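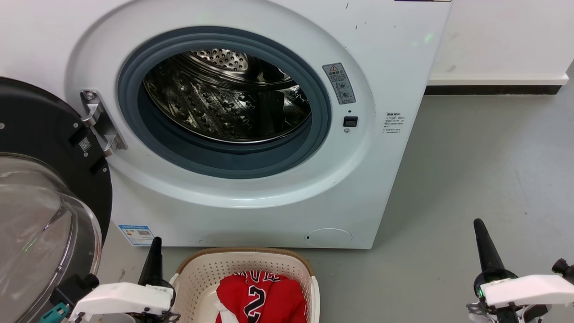
Front-loading washing machine with the door open.

Resin Flooring Operative / Concrete Repair Technician
Istard Surface Repair Ltd
Reference: IS-RF-2
Posted: 11/26/21

Istard carries out concrete repair, surface preparation and resin floor installation in commercial and light industrial buildings. Typical sites are laundries, food preparation rooms, plant rooms, warehouses and loading bays. We are recruiting two operatives for the Rodau depot to work on screed replacement and polyurethane resin systems.

The posts are full time and permanent, subject to a probation period. Operatives work in a crew under a site supervisor, who holds the method statement and signs off each stage.

Main duties

Preparing concrete by enclosed shot blasting, diamond grinding and hand scabbling at edges and upstands.
Breaking out failed screed and loose concrete to a sound base, with saw-cut edges to the repair.
Cleaning exposed reinforcement and applying primer before patch repair.
Taking moisture readings and recording air temperature, slab temperature and dew point before any coating is applied.
Weighing, mixing and laying resin screeds, self-smoothing floors and seal coats.
Forming coves, falls to drains and machine plinths.
Cutting and filling movement joints.
Completing the daily site sheet, including batch numbers and the area laid.

Floors are normally laid in bays of up to 500 square metres. Larger areas are split at existing joints. Most wet process rooms are specified with a textured finish, and operatives are expected to produce an even texture across day joints. Slip resistance is tested by the supervisor after cure, and areas below the specified value are made good by the crew that laid them.

Equipment

The depot runs Kyriakidis grinders and blast units with matched dust extraction. Training on these is given in the first two weeks. Hand tools are supplied and remain the property of the company. Operatives supply their own spiked shoes and are paid back on production of a receipt. Overalls, gloves, eye protection and masks are issued, and face-fit testing is arranged before the first site visit. Anyone wearing a tight-fitting mask must be clean shaven at the seal.

Requirements

Experience in resin flooring, concrete repair or screeding. Plastering or tiling experience will be considered for one of the two posts.
A current site safety card.
A full driving licence. The vans are manual.
Ability to kneel for long periods and to lift 25 kg bags of aggregate.
Ability to read a floor plan and work out material quantities from a coverage rate.
No known sensitivity to epoxy or isocyanate products. Health checks are carried out before the start date and repeated each year.

A forklift certificate is useful but is not required. Applicants without one may be trained later if depot work calls for it.

Hours and pay

The basic week is 40 hours. Much of the work is done while the client's premises are shut, so nights and weekends are worked in rotation and paid at the enhanced rate set out in the contract. Lodging and an evening meal are paid for on jobs too far from the depot for daily travel. Travel time beyond the first hour each way is paid.

A payment of 2000 pounds is made on completion of probation and the Urner installer course. The course is run at the depot and ends with a practical test in which each candidate lays and coves a small panel. Course fees are met by the company. One resit is allowed.

How to apply

Send a CV and a covering letter of no more than one page to the Rodau depot, quoting the reference above. The letter should state which resin systems you have laid, the largest area you have worked on, and your notice period. Photographs of finished floors may be included, but please limit these to four and label each with the system used. Copies of cards and certificates are not needed until interview.

Shortlisted applicants will be asked to attend a half-day at the depot, made up of an interview and a trowel test on a prepared slab. Protective equipment will be provided for the test. Travel costs are refunded at the standard mileage rate.

Applications from agencies will not be considered for these posts.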